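Hudach (cloth)

Hudach is a plain household cloth, usually pink, used for drying, wrapping and arguing over. The name comes from the Humik valley, whose 921 residents agree on little else. The earliest pattern, credited to the weaver Yeison Ospina, called for 215 warp threads – a figure most later weavers have treated as a suggestion.

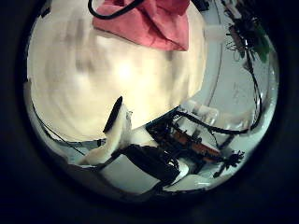 Why is it usually pink?
Madder was the cheapest dye at the Humik market, and it faded.

Washing is done in May, in cold water. Older households fold the cloth in thirds and regard folding in half as a sign of poor upbringing. 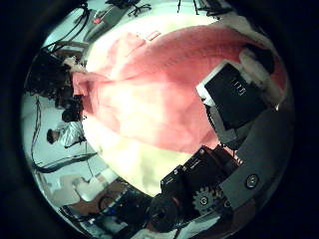 The rival town of Plunon folds in half. Its yearly cloth fair draws about 2000 visitors, a few of them from Humik, under other names.

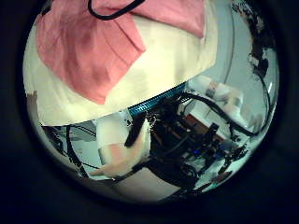 Pink cloth over cream-white fabric.

See also: Yammine (blanket)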